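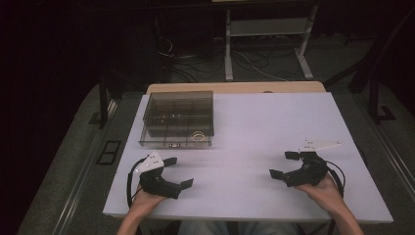 Tinted compartment box with lid, on a white foam board

Kustel compartment box, smoky brown
Item 3295

Clear tinted plastic box for small parts, findings and short lengths of wire. Thin vertical dividers split the interior into a grid of small cells. The tint is light enough for the contents to be seen through the closed lid, as with the coil of gold-coloured wire in a front cell.

Description
The lid is flat. The box stands level on a bench or shelf and carries a small white label low on the front face. Replacement labels are sold in sheets of 80 under item 3000.

Use
Keep the box upright when it is moved. Fine chain and thin wire can work over the top of a divider if the box is tipped on its side. Wind wire into a loop smaller than the cell before putting it in, and tuck the free end under the coil. Open the lid on a pale surface so that dropped pieces can be found.

Not suitable for solvents, oils or foodstuffs. Do not store in direct sun or against a heater.

Cleaning
Empty all cells. Wash in lukewarm water with a little washing-up liquid, rinse and leave to dry with the lid open. Scouring pads and alcohol wipes will dull the plastic.

Related items
4000 Vunau foam work board, white
3000 Label sheet, white, self-adhesive

The foam board is supplied flat and may be cut to fit a table with a craft knife. It marks under sharp tools and should be turned over when worn.

Ordering
Kustel boxes are stocked at the Dadow warehouse. Trade orders are handled by the Tennant counter. Returns are accepted unused and with the label in place. Contents not supplied.

Page revised 28 Jun 2024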